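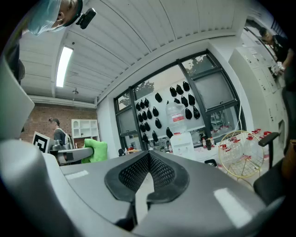 Nazmiye Işık wrote in to ask why a cloth that feels dry can clean a shiny surface when a paper towel leaves streaks. The answer is in the threads.

How a microfiber cloth works

A cloth is made of threads, and a thread is made of many thinner strands called fibers. In a microfiber cloth the fibers are far thinner than a human hair. They are usually made from two kinds of plastic, polyester and polyamide. At the factory the two plastics are joined in one strand, and then the strand is split lengthwise into pieces. If you cut a split strand across and look at the end under a microscope, many of the pieces are shaped like wedges, with edges and gaps between them.

A cotton fiber is thicker. It soaks up water well, but it has fewer narrow gaps to catch fine dust. When you rub a microfiber cloth over plastic, the edges of the fibers lift the dust and the gaps hold it. The fibers also pick up a small electric charge when they are rubbed dry, and the charge pulls in light particles.

Many of these cloths have loops on the surface. Loops give the cloth more area to touch things with. 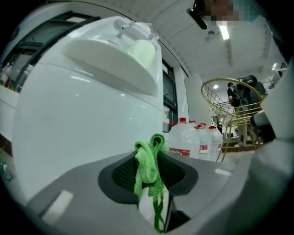
Water moves into the gaps by capillary action. Water sticks to the sides of a narrow space and is drawn along it, even upward. You can test it with a clean cloth and a bowl.

1. Measure 1000 milliliters of water into the bowl.
2. Put a dry cloth in and push it under.
3. Lift it out slowly and let it stop dripping over the bowl.
4. Measure the water left in the bowl.

In our test 796 milliliters were left. Subtract to find how much the cloth held. Repeat with a cotton cloth of the same size and compare.

What to wipe at a water dispenser

A water dispenser has taps and a drip tray. The tray catches drops that miss the cup. Standing water dries and leaves minerals behind as a white crust called scale. Use one cloth for the taps and a different one for the tray. Fold the cloth in half and in half again, and turn to a clean side when one side is dirty. Ask an adult before you clean near a hot tap or a plug. 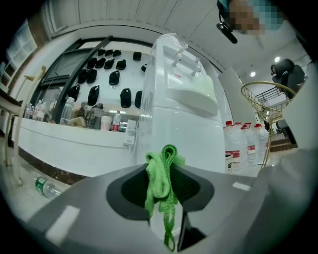

Green microfiber cloth, with a white water dispenser behind it.

Wash microfiber without fabric softener. Softener coats the fibers and fills the gaps. Keep the cloths away from cotton towels in the wash, as they collect lint. Hang them up to dry.

Words to know
Fiber: a very thin strand.
Capillary action: the movement of a liquid through a narrow space.
Scale: minerals left when hard water dries.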